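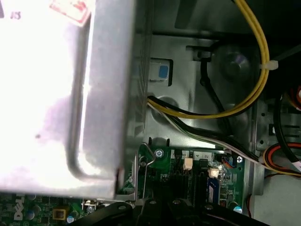

Slide 1: inside a desktop, drive cage on the left, power wires looping round by the fan.

OK, morning everyone. Say hello, check the back row can hear me. Clelham people are sitting together again, I see.

So I'm talking about getting old files off old computers before they go in the skip. At Hemmin we had 13 machines in a cupboard and I'd been putting it off since June - you know how it is!

Slide 2. Start with what's on there. Ask whoever used it last, even if they left years ago. On one desktop I found 549 letters, and only 2 of them had been copied anywhere else (pause here, let that sink in).

Slide 3. Copy first, tidy later. I can't say this loudly enough. If you start sorting as you go you'll still be there at teatime, reading somebody's minutes from the Leltavard outing.

Then open a few files from the copy and check they really do open. Pick odd ones, big ones, the ones with daft names.

Slide 4. Naming folders. Show the Jiton list, the messy version and then mine. Skip this if we're past twenty to.

Questions. Someone will ask about passwords - handout, page 2.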